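Losley Snack Counter Set
Data card and README, version 5

Summary

The Losley Snack Counter Set documents how small packaged foods are laid out on a counter for self-service. It was prepared by Sotside for the Clerkmont break room program and covers 253 layouts recorded in 4 rooms. The accompanying item list holds 716 entries. The set is intended for persons studying counter arrangement, restocking practice and package labeling.

Contents

layouts/ – one record per counter arrangement
items.csv – item name, package type, holder, notes
holders.csv – stands, trays, baskets and bins
CHANGES.txt – corrections by version

Items and holders

Items are grouped by package type: bar, box, cup, can, foil container and other. A brand name is entered only where it can be read on the package. Where lettering is too small to read, the name field is left blank and the package is recorded by color and shape. The two small black boxes with white labels are handled in this way.

Holders are recorded separately from the goods they carry. Clear tiered stands are entered as one holder, with each compartment numbered from the top tier down. An item leaning against a stand is assigned to that stand and marked "leaning" in the notes. Baskets and trays take a single entry regardless of size.

Preparation

Layouts were set by Elis Gronow and Pak-hei Lu in October. Item names were entered by Chin-lung Kong and checked by Filippos Makris against the supply list kept at Shek. Disagreements were settled in favor of the wording on the package.

Known limitations

Expiration dates were not recorded. Flavor is missing for many cups – the field was added in version 4 and earlier records have not been revised. Stacked foil containers are entered as one stack, without a count.

Contact

Corrections should be addressed to Chi-keung Sin at Sotside, with the layout number and the holder name.

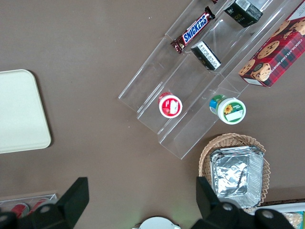
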